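The generator at Cisneros quit a little before four, and Tiburcio Becerra finished the blood pressures by flashlight. There were 13 people left on the bench outside. He had told the first of them noon.

"You should have sent us home," said the woman from Sustow. She had her grandson's shoes in her lap and the grandson was asleep against the wall.

"Would you have gone?"

"No."

He wrapped the cuff on her arm and pumped it. 188 over something he didn't like. He did it again on the other arm and wrote down the lower number, then crossed it out and wrote the first one.

The truck from Brestness was supposed to bring 300 packets of the tablets and a second nurse. It had brought the packets. The driver stood in the doorway with the clipboard and said the nurse had taken a post in the capital — she'd left in December, didn't anyone call? Becerra signed. He asked whether the driver could carry three patients down to the hospital, and the driver said two, and only if they didn't mind sitting on the spare tire.

"You'll go," Becerra told the woman.

"And him?"

"He can sit on you."

She thought about it. She asked what the hospital charged for a bed, and he told her, and she began putting the shoes on the boy's feet without waking him. 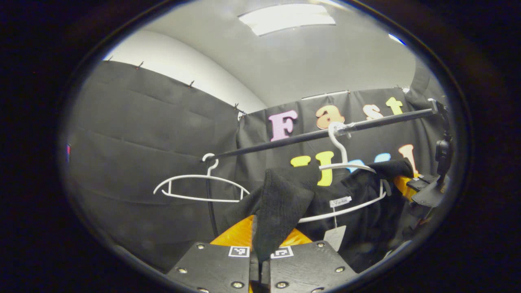 Skudavetti Review, Vol. 13, p. 430

The truck left with its lights on. Becerra went back in and called the next name, and an old man got up from the bench, sat down again, and got up a second time.

"Is it my turn or not?" the old man said.

"It's your turn."

He held the flashlight under his chin and counted out the tablets, two weeks' worth, into a twist of paper.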